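How Does a Website Get Found?

Have you ever typed a question into a search box and gotten a whole page of answers before you could blink? It feels like magic, but there is a real job going on behind it, and it's a really fun one to learn about!

Let's pretend you love snails. You love them so much that you make a website all about them, and you call it Hutchins, after your favorite snail. You write ten pages. You draw a map of the garden. Then you wait for visitors, and only your grandma shows up. (Hi, Grandma!)

So how do other snail fans find you? They use a search engine. A search engine is a giant computer program that helps people find pages, and it has three big jobs to do.

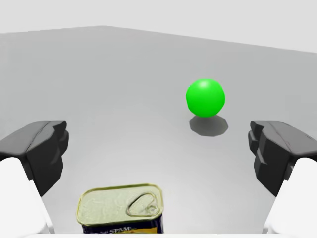 Job One: Crawling

First the search engine has to know that your page is there. It sends out little programs called crawlers, or sometimes spiders. They don't have legs, of course! A crawler reads a page, looks for links, and follows every link to another page. Then it reads that one and follows those links too. It keeps going all day and all night.

Think of a kid in a huge library who opens a book, sees "read this next" on the last page, and runs off to get that one. Now picture the kid doing 3000 books before breakfast!

If no other site links to yours, a crawler may take a long time to bump into it. A link is like a path to your front door. When Verna Tran started her bird-watching page in December, the bird club in Drumimwood put a link to it on their own site, and the crawlers walked right in.

Job Two: Indexing

Next, the search engine has to remember what it read. It makes an enormous list called an index. You may have seen an index at the back of a book. You look up "volcano," and it tells you which pages talk about volcanoes.

A search engine's index works the same way, only it's for websites. Under "snail" it keeps a list of all the snail pages it knows. Under "shell" it keeps another list. When you search for "snail shell," it checks both lists and picks out the pages that are on both. Isn't that clever?

It also looks at where your words are. The title of a page matters a lot. If your title is "My Page," the search engine doesn't learn much. If your title is "What Do Garden Snails Eat?" then it knows just what you wrote about, and so does every reader. 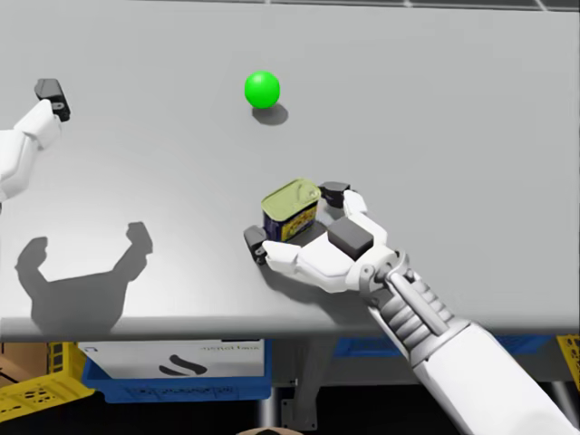

Job Three: Ranking

Now comes the tricky part. Say there are 3861 pages about snails in the index. Which one should come first? Putting them in order is called ranking.

Search engines keep their exact recipes secret, but people who build websites know many of the things that help:

Does the page answer the question?
Do other good sites link to it?
Does it load quickly?
Can you read it on a phone?
Is it safe to visit?

Making your site better at these things is called search engine optimization. That's a mouthful, so grown-ups say SEO. You say each letter, like this: S, E, O.

Some people try to cheat. They might write "snail snail snail snail" 300 times at the bottom of a page and hope to jump to the top. Search engines are pretty good at spotting that trick, and it can push a page way down the list. Besides, who wants to read it?
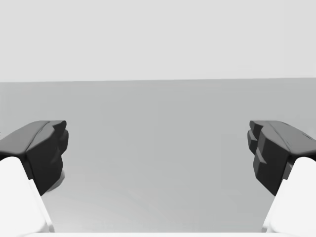 The best way to do well is to write something people want to read. Use your own words. Tell them something you found out yourself, like which side of the flowerpot your snail likes best. Spell things carefully, give every page a clear title, and link your pages together so that visitors (and crawlers!) can get around.

Try It With Paper

You can build a tiny search engine with your friends. Each of you writes a short page about an animal on a sheet of paper. At the bottom, write the names of two other people's pages. Those are your links.

Pick one person to be the crawler. The crawler starts with any page, reads it, and follows the links until there's nowhere new to go. Did anyone's page get missed? Look at who linked to it!

Then make an index together. Choose some good words, like "fur," "eggs," or "swims," and list the pages that use each one. Now somebody calls out a search, and the rest of you race to find the pages and decide which should go first. You may not agree, and arguing it out is half the fun!

Words to Know

Crawler: a program that visits pages and follows their links.
Index: the big list of words and the pages they are on.
Link: something you click to get to another page.
Ranking: putting pages in order, with the most helpful ones first.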